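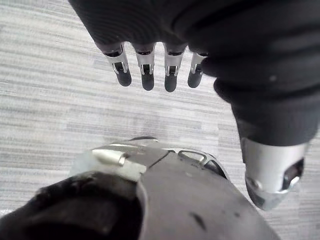 *Fig. 1. Four-finger hand with fabric covering, fingers down, over carpet.*

## Unit 7: Assessing a leased shelf-tending system

These notes cover the Buvano offer as set out in the supplier's August data sheet. Read them with the Rumance specification handed out in Unit 3. Students in the Dandlow stream may skip the costing exercise.

### 7.1 What is on offer

Buvano leases a two-handed mobile unit with a service contract. The lease has two parts, hardware and task setup. Hardware covers the body, both hands and one spare set of finger coverings. Task setup is charged per product family, so a store with many package shapes pays more than its floor area would suggest.

Check the hand first. In Fig. 1 the covering stops short of the fingers, leaving the metal joint sections and their slots exposed. Note this under "ingress" on the assessment form. The tips are dark and rounded; the form asks for grip material, so write "to be confirmed by supplier" unless you have the data sheet open.

### 7.2 Defining the task
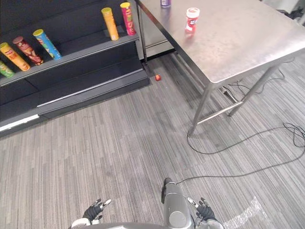 A task statement must give a start state, an end state and a tolerance. "Tidy the shelf" has none of these and can't be priced. The start state should list orientation as well as location, and the canisters on the upper shelf are a fair case: four on their sides, two upright toward the right end. An item on the floor gets its own line, as does any cable lying across the carpet in the working area.

For the end state, specify:

- upright or lying
- label direction, if it matters to the client
- spacing, as a maximum gap in millimetres
- what is to be done with items that don't belong on the shelf

The Cheung method adds a time limit per item. Leave it out of a first draft. Time limits set before a trial tend to be copied into the contract unchanged.

### 7.3 Acceptance

Run 200 cycles, split evenly between 2 shelf heights. Record every operator intervention, including a verbal stop. Resetting the shelf by hand between cycles is permitted and is not an intervention.

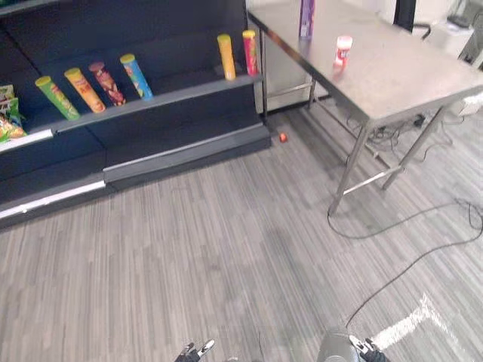
**Does a dropped item count as a failed cycle?**

It counts as failed only if the item is still out of place when the cycle ends. A drop that the unit recovers unaided is logged as a recovery and reported separately.

### 7.4 To hand in

One completed assessment form and one task statement, maximum 3 pages combined. Due 29th May. Use metric units throughout and attach the costing sheet at the back.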